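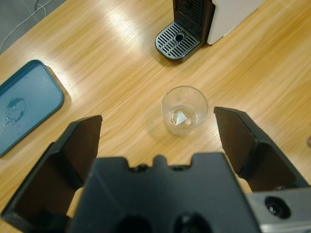 *Vetmont Tea & Coffee Club — Reference Pages*

**Water hardness** is the amount of dissolved minerals in water, mostly calcium and magnesium. I took over this entry because the old one was two lines long and one of them was wrong. I've been fussing over water for years, so bear with me if I wander a bit.

## Where it comes from

Rain starts out very soft. It picks up minerals as it soaks through the ground, and how much it picks up depends on the rock. Limestone and chalk give you hard water. Granite gives up very little, so towns that sit on it tend to have soft water (I grew up in one, and moving to Vetmont was a shock to my shampoo).

There are two kinds. Temporary hardness comes from bicarbonates and drops out as scale when you boil the water. Permanent hardness comes mostly from sulfates and chlorides, and boiling won't touch it. Most taps give you a mix of both.

## How it's measured

The usual unit in the United States is milligrams per liter of calcium carbonate, which is the same as parts per million for our purposes. Older books and a lot of softener dealers use grains per gallon instead. One grain works out to a little over 17 milligrams per liter. 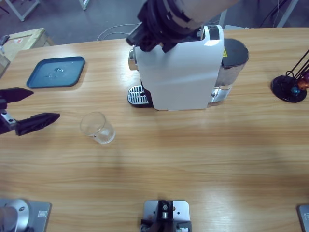 Under 60 milligrams per liter is normally called soft, and anything over 180 is very hard. Germany has its own degrees, France has different ones, and I still have to look up the conversion every single time!

Test strips are fine for home use. You dip one, wait, and match the color to a chart. Drop kits are slower but give a better reading: you add drops until the sample changes color, then multiply. I use a Lutis drop kit, and it put my kitchen tap at 9 grains in November. By spring it had slid down to 7. Well water and river water get blended differently through the year here, so I wasn't surprised.

## What it does to a drink

Some minerals help. Magnesium and calcium both seem to bring out flavor in coffee, and very soft water can make a cup taste thin and sour. Too much bicarbonate goes the other way and flattens everything — the acids get neutralized and you're left with something chalky.

Tea is fussier. Hard water makes black tea darker and duller, and it leaves that brownish film on top that I used to blame on the mug.

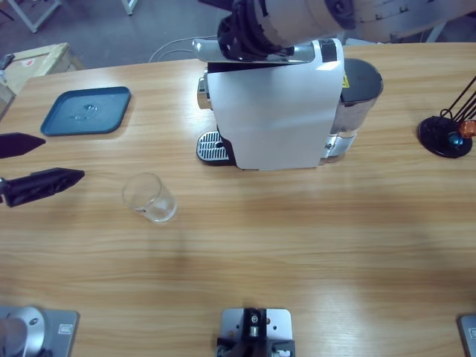 Soap is the other big one. Calcium reacts with it to make scum, so you use more soap and get fewer suds. Modern detergents mostly get around this with added softening agents.

## Softening

Ion exchange is the common home method. Water runs through a bed of resin beads, which grab the calcium and magnesium and let go of sodium. When the beads are full, you flush them with brine. People on low-salt diets often leave the cold kitchen tap off the softener.

Filter jugs work on a smaller scale and mainly lower the temporary hardness. Reverse osmosis takes out nearly everything, so some folks add minerals back afterward. I tried the Vaseleck mineral drops for a month and liked them better in coffee than in tea.

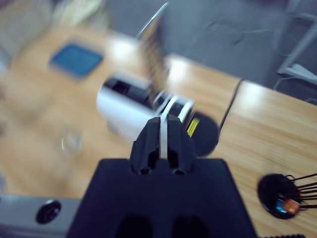

Magnets that clamp onto the pipe get sold for this too. The evidence for them is mixed at best, and I wouldn't spend money on one.

## Scale

Limescale is mostly calcium carbonate. It forms fastest where water gets hot, so kettles and heaters catch the worst of it. Citric acid or white vinegar will dissolve it. Citric acid smells a lot better. Rinse well after, and check the manual first if the thing has rubber seals or aluminum parts.

## See also

- Alkalinity
- Brewing temperature
- Jayawardena tea notes (club binder, section 27)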